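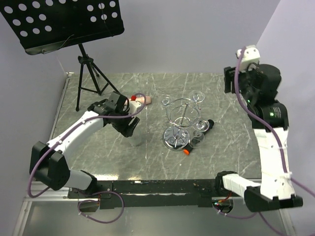

Wine glasses on a chrome rack, on a marble-patterned top.

Stutau opens its glass rack pages to home hosts this February

I've been putting wine glasses away for other people for longer than I care to admit, so I'm very pleased to be writing this one myself! From this February, Stutau is opening its Lindsay guide to anyone who has ever stood in a kitchen late at night with a stemmed glass in one hand and no idea where to put it down.

The guide began as a few pages for the staff at our tasting room in Vallach. Kulap Boonyarit wrote the first version, I added rather too much to it, and Eugénie Bailly took most of that out again. What's left covers washing, drying, hanging and storing stemmed glasses at home, with a whole section on small tabletop racks (my favourite bit, I'll own up to that). We printed 1336 copies for our regular customers last autumn and they went much faster than we'd planned for, so this time we're printing 3000.

The advice is simple stuff. Hold the glass by the stem when you carry it. Fill opposite sides of the rack in turn so the weight stays even, and leave a clear patch of table next to it before you start — you'll want somewhere to set a glass down if the phone rings.
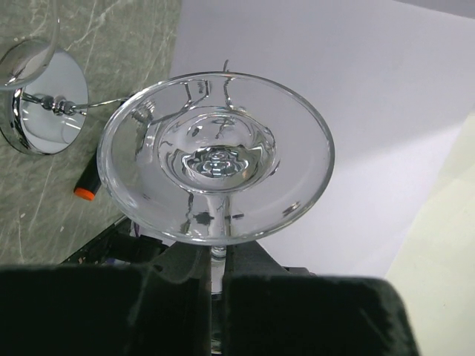

Should I hang wine glasses up while they're still wet?
Dry them first with a lint-free cloth, then hang them. Drips left to dry on the bowl leave marks, and you'll only end up polishing the glass again before your guests arrive.

We've also had a good look at the foot of the glass, the part everyone forgets. It picks up fingerprints and rings from the table, and Samran Sombatkul has written a lovely page on cleaning it without twisting the stem against the bowl, a quick way to snap one.

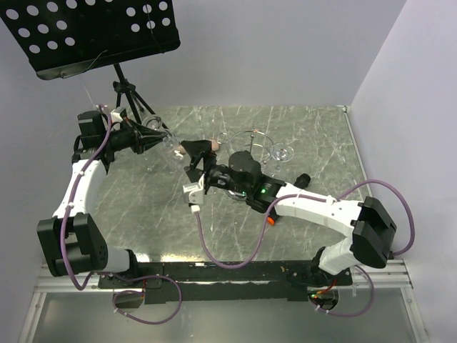 His other page is about handing a glass from one person to another, and his rule is that the first person doesn't let go until the second says "got it". We use it every evening in Vallach and I've started doing it at home, much to my family's annoyance.

Copies are free from the Stutau counter and from Forkeo shops while they last. For questions, or to ask for a bundle for your club or supper group, get in touch with Theerawat Prasertsri at the Stutau press desk, any time after ten in the morning.

Yupin Kongkaew, Stutau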